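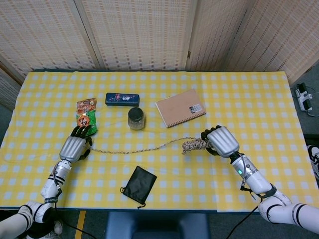 The delegation from the Dranholm Textile Heritage Society visited the Cadura weaving mill on Thursday, May 12, 2022, at the invitation of the mill's director, Melina Economou. Cadura has produced household linens on the same site for 142 years and continues to supply hotels and private customers throughout the region. Members were first shown the yarn store and the dye house, where the morning's work was on pale shades for the summer range. Gingham remains the mill's steadiest line, and a tablecloth in yellow and white checks is typical of the pattern as it is sold today.

The weaving shed holds 154 looms, of which five are kept for narrow widths and special orders. Stuart Wainwright, the shed supervisor, explained how the warp is prepared and answered questions on thread tension and selvage quality. Noise levels in the shed are considerable -- ear protection was issued at the door.

After lunch the party moved to the Kapoor Building, which houses the pattern archive. Its ledgers are being copied page by page, and the work is expected to continue until October. Members wishing to consult the copies should apply to the archive in writing.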